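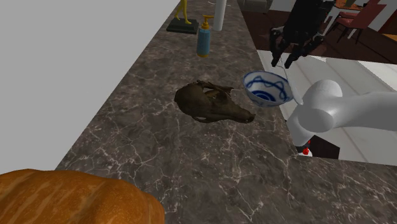

Régler la prise d'objets en simu avant de toucher au vrai bras

Notes vite faites, pour ceux de l'atelier qui reprennent le montage derrière moi. Le bras réel attend sur l'établi, on ne branche rien tant que la simu passe pas.

Il vous faut : le dépôt Kulov à jour, la scène cuisine, un PC avec carte graphique correcte. Le mien a 8 Go de mémoire vidéo, ça rame mais ça passe.

1. Charger la scène. Vérifier le plan de travail : collision activée, sinon tout tombe au travers. Perdu une soirée là-dessus en octobre.

2. Poser les objets à la main, un par un. Pas de placement aléatoire au début. Vaisselle d'abord, bizarreries ensuite.

3. Masse et frottement. Les valeurs par défaut sont fausses pour la vaisselle légère. Bol en porcelaine : 127 g chez moi, pesé sur la balance de cuisine. Frottement à monter petit à petit, relancer à chaque fois.

4. Caméra poignet. La placer assez haut pour voir les deux doigts en entier, du moins les patins. Si on perd un patin de vue on règle à l'aveugle.

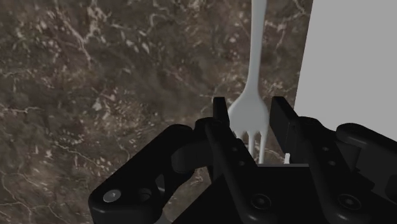 5. Approche. Pour les couverts en plastique, pince ouverte, on centre l'objet entre les deux patins AVANT de fermer. Un doigt qui touche en premier et la fourchette part de travers. Descendre lentement, stop, contrôler l'écart des deux cotés, fermer.

6. Fermeture. Course réglée à 96 % maxi, pas plus, les pivots forcent en butée. Ha-rang Ki a mis la limite dans le fichier de config, ne pas l'enlever svp.

7. Lever de 9 cm, attendre, reposer. Si ça glisse : retour étape 3, frottement ou masse. Si ça tremble : pas de temps trop grand, le diviser par deux.

Marbre sombre + pince noire = contraste nul pour la détection de contours. Monter la lumière ambiante dans la scène, ou passer par le canal profondeur. Tùng Cao préfère la profondeur, moi la lumière, au choix.

Sauvegardez la config sous un autre nom svp, j'ai déja écrasé la mienne deux fois. Passage sur le vrai bras dans la page suivante, dès que les vis Pestard sont là.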